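About Wakine

Home / Courses / Who We Are / Find Us

Wakine is a small language school over a tile showroom in Grevcombe. We teach grown people to hold a conversation in a language they weren't born into. Some of our students need it for work. Some have married into it. A fair number signed up in January and are as surprised as anyone to still be here in October.

The school opened with two classrooms and one working radiator, and the radiator was in the hallway. We have more rooms now. The heat remains a matter of opinion, and regulars bring a sweater.

How we teach

You will talk on the first night. You will talk badly, and so will the person next to you, and by the break you'll both be able to order soup. Grammar comes in around the third week, once you've made enough mistakes to be curious about it. We do give homework. We also know what happens to homework, having been students ourselves, so it is short and most of it can be done on a bus.

Classes stop at ten people. Evening groups start at 6:30, which in practice means 6:40, because the parking on Jacobs Street is what it is. The door at street level sticks. Push low and to the left.

We don't promise fluency in 34 days, or in any other number of days. We've seen the ads too. A person who studies for 365 days in a row will know a good deal more than a person who doesn't, and will also be tired. Most of ours come twice a week, skip the odd session when the kids are sick, and end up able to argue with a landlord — a perfectly good place to stop, or to start the next level.

Mimik

Mimik is our listening and repeating program, and it's the thing former students bring up when we run into them at the grocery store. You hear a short line from real speech, mumbling and all, and you say it back until you sound like somebody's cousin. The library holds 3008 lines at present. A surprising share of them concern the weather, and one is a long complaint about a ladder that everybody learns by heart whether they mean to or not.

Mimik comes with every course. You can use it at home, or in the back room here, where you can be as loud as you like. The tile people have never said a word about it. They run a wet saw.

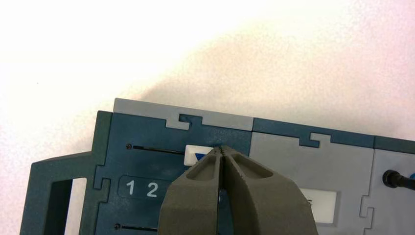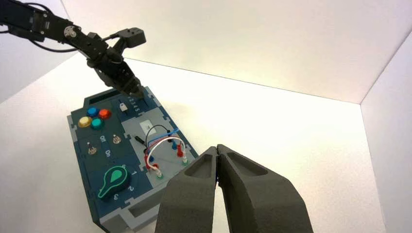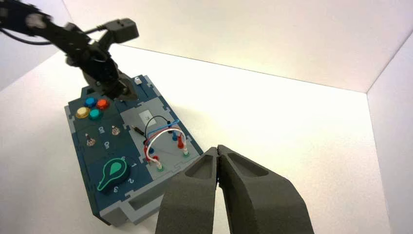

What it costs

Prices are on the Courses page and they include the book. If you start a level and find it too hard or too easy, move within the first two weeks and we won't charge you for changing your mind. After that we'll still move you, but there is a form, and it's a long one.

Placement is a chat with a teacher. Please don't study for it. People do, and then they land in a class one level too high and spend the term nodding.

Finding us

Up the stairs, past the sample bathrooms, second door. The office is open from noon until the last class lets out. The phone is answered when one of us is near it, so email is the better bet.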